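Planning the Purchase of a Small Robot Workcell
Handout for Session 9

Read this before Friday. Bring a calculator and the blank budget sheet from the course folder.

1. What this session covers

The last session dealt with choosing an arm by reach and payload. This one deals with money. You will write a purchase plan for one small manipulation station, to be used for sorting and handling light items on a tabletop. The plan has to fit on two pages and has to survive being read by someone who signs for equipment and has never worked with a robot.

We use the same case throughout. Domov is a small workshop that packs craft and repair kits. It wants one station to try out automatic handling of cords, bands and similar soft parts. Two suppliers have quoted: Prunorham and Pešek. Lomar is the local service firm that would do installation and yearly maintenance with either one.

2. The price on the quote is not the cost

Students usually copy the figure at the bottom of the quote into the budget and stop there. For the Domov case the two figures are:

Prunorham, arm with controller and parallel gripper: $3522
Pešek, arm with controller, no gripper: $3338

Pešek looks cheaper. The Pešek quote leaves out the gripper, and the cheapest one that fits its flange costs $337. Add that and Pešek comes to $3675, which is $153 more than Prunorham. Neither figure includes shipping, tax, a mounting plate or a wrist camera.

Before comparing two quotes, rewrite both of them using the same list of lines. If a supplier does not offer an item, find a price for it somewhere else and enter it on that line. If you cannot find a price, write "not known" and leave the cell empty. Do not enter zero.

3. Lines that belong in every equipment budget

Arm and controller.
Gripper, plus one spare set of fingers.
Wrist camera, bracket and cable.
Mounting plate or table clamps.
Emergency stop, if it is sold separately.
Computer, unless an existing one meets the supplier's requirements. Check the graphics card and the number of ports.
Software licenses, with the renewal period.
Shipping, tax and import fees.
Installation and first setup.
Training for the people who will run the station.
Work materials: bins, trays, sample parts, tape, labels.
Yearly service.
Contingency.

Work materials are a small line and tend to be forgotten. Parts get stretched, frayed or lost during trials, and replacements should match the originals. Order enough from one batch to last through the trial period.

Contingency is a separate line with its own amount. Do not hide it by rounding up the others. A reviewer who finds padding in one line will doubt the rest of the sheet.

4. One-time and recurring costs

Split the sheet into two blocks. The first block holds what is paid once. The second holds what is paid every year: licenses, service and consumables. Many organizations pay these from different accounts, and a plan that mixes them will come back for correction.

Lomar bills service by the visit, with a minimum of one visit a year. Ask whether travel is included. Ask also what happens if the gripper needs service but the arm does not. In the Domov case the answer affects the comparison, because the Pešek gripper comes from a third party and Lomar treats it as a separate unit.

5. Timing

Domov's budget year closes in June. Equipment has to be delivered by then, and an order confirmation does not count as delivery. Work backward from that date. Allow time for the order to be approved, for the supplier to ship, and for Lomar to schedule installation. If the total is longer than the time left, the plan should say so and propose splitting the purchase. The arm and gripper would go into this year and the camera and software into the next.

A split only makes sense if the first part can be used alone. State in the plan what work can be done with it.

6. Matching the equipment to the task

The task description should come before the equipment list in your plan. Write down what is handled, what it sits in, and what surface the station works over. Then check each line of the equipment list against it. Anything that does not serve the task should come out or be moved to a later phase.

For soft, thin parts, the fingers matter more than payload. Almost any small arm can lift a piece of cord. The questions to put to the supplier concern how far the fingers open, how closely the tips meet, and whether they can reach down into a container without hitting its walls.

Wrist camera views, colored bins and cord 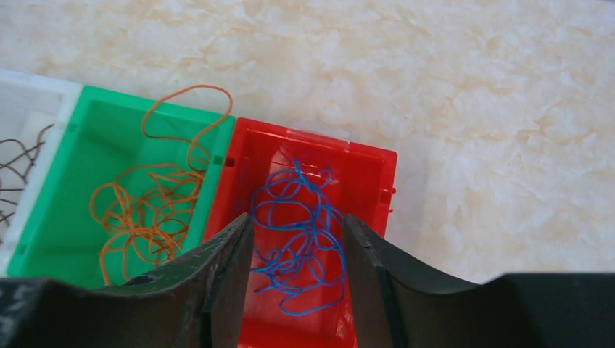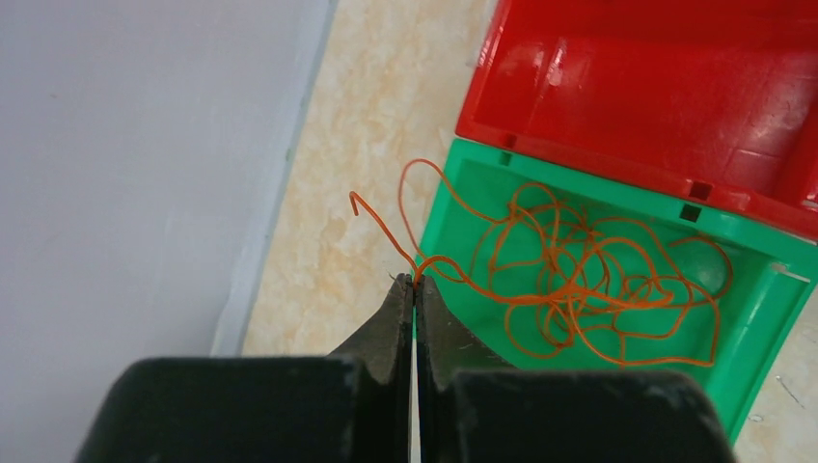
Finger choice is the one place in this budget where spending more at the start may be justified. Ask each supplier for a drawing of the tips and for the price of an alternative set. In the second view the tapered tips are pressed close together around a single strand of orange cord, while the rest of it lies tangled in the green tray. A fingertip that leaves a gap when closed could let a strand this thin slip, so write the closing requirement into the specification and ask for it to be confirmed in the quote. Include a sample of the thinnest part when you request a demonstration.

7. Assignment

Prepare a two-page purchase plan for Domov. Use both quotes, corrected to the same list of lines. State which supplier you recommend and what would have to change for you to recommend the other. Mark every price as quoted, estimated or not known. Put the task description first, the one-time costs next, and the recurring costs after that.

Hand in the budget sheet along with the plan. Sheets with formulas replaced by typed numbers will be returned.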